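Handout 4, revised 5/27/18
Household and Small Kitchen Skills, Skondville evening course

# Sorting and storing plastic utensils

Bring this sheet to the practical. We start with a table, a basket, a tray and a pile of mixed utensils, and you will not have time to read it all then. Sections 1 and 2 are for reading at home. Section 3 is what we do in class.

## 1. What we mean by a utensil set

For this course a set is any group of pieces that gets washed, dried and put away together. It may have come from one box or from ten different picnics. Most homes have at least two sets mixed up in one drawer: the light plastic ones and the metal ones. Pull the plastic out first. It scratches against metal, and scratched plastic holds on to grease and color from food.

Plastic pieces come in three rough groups.

- Eating pieces: forks, spoons, knives.
- Serving pieces: large spoons, tongs, salad servers.
- Working pieces: spatulas, scrapers, turners.

The groups matter more than the color. A pastel fork and a white fork belong together, and a white fork and a white spatula usually don't. Many students sort by color the first time because it is fast and looks good. It falls apart the first evening someone needs a fork and has to remember what color the forks are.

There is one exception. If color marks the owner, as it does in some families with small children, sort by owner first and by kind second.

## 2. Containers

### 2.1 Perforated baskets

A basket with holes in the walls lets air through, so it suits pieces that come straight from the drying rack. It is light and easy to wash. The drawbacks are that thin handles can poke through the larger openings, and crumbs fall out onto whatever is underneath. Put a folded cloth under it if the shelf is hard to clean.

In a shallow basket, lay the pieces down. In a deep one, stand them up with the handles all the same way. Mixing the two in one basket wastes space and makes it hard to see what is there.

### 2.2 Solid trays

A tray with a raised rim and a closed bottom holds crumbs and drips where they are. Use it for dry pieces only. It slides in and out of a drawer well, and a dark one shows pale utensils clearly, which helps at the back of a cupboard. It needs wiping more often than a basket does.

### 2.3 Boxes with lids

Good for the picnic set and for anything used only in summer. Close the lid only when everything is fully dry. In September, when the picnic things go away, check the box again after a night with the lid off - moisture hides in the hollow side of handles.

The Madau reading pack has a longer section on lids and seals. It is optional.

### 2.4 Measuring before you buy

Measure the inside of the drawer, front to back and side to side, then the height with the drawer closed. Write all three down. Then measure your longest utensil. The worked problem in the Guerreiro workbook uses a drawer 581 mm wide and a longest piece of 32 cm. Note the two units and convert before you start. Last term several people subtracted one from the other as printed.

## 3. The practical

Work in pairs. Each pair takes one table.

1. Clear the table and wipe it down.
2. Lay every piece flat, heads pointing the same way. Leave a gap between pieces so each one can be picked up alone.
3. Check each piece for cracks at the neck. Cracked ones go to the front desk.
4. Decide which kinds go in the basket and which in the tray. Write the decision down before moving anything.
5. Move the pieces one at a time. Don't scoop.
6. Change places with your partner and have them find a spoon without being told where it is.

Step 4 takes the longest and it is the part I grade. There is no single right answer, but your written rule must match what ends up in the containers. If your rule says "spoons in the basket" and a spoon is in the tray, either move the spoon or change the rule.

Pieces laid out on the table, and the basket and tray in use: 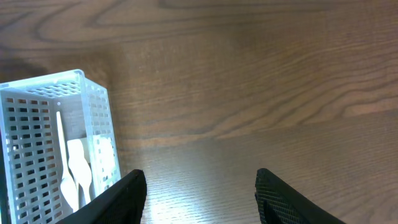
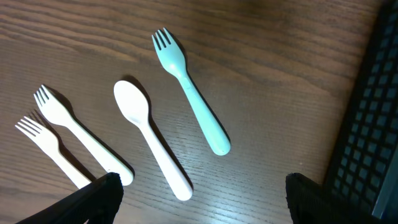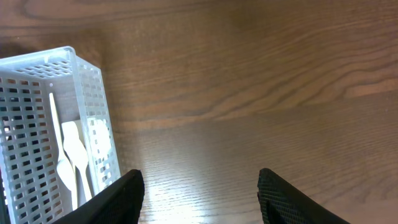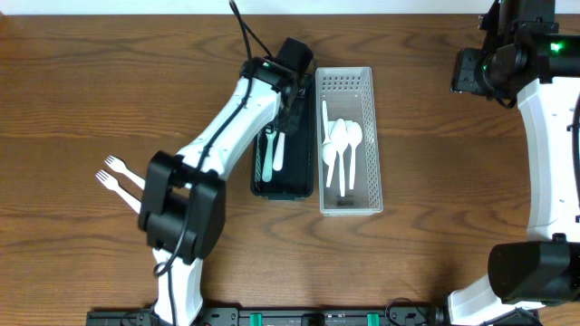
Spatulas in with the spoons never worked in my drawer, Zurkon wrote on the course page. The flat heads slide under everything and you end up lifting out the whole lot to reach one. I keep mine in a jar by the stove now and the basket is only for eating pieces. Is that allowed under step 4, or does everything have to go in the two containers we are given?

For the practical, use the two containers. At home a jar is fine, as long as it is heavy enough not to tip when the long handles all lean the same way. If you want to argue for a third container in your written rule, add it as a note under the rule and I will read it.

Written rules are due at the start of the next session, one page per pair, both names at the top.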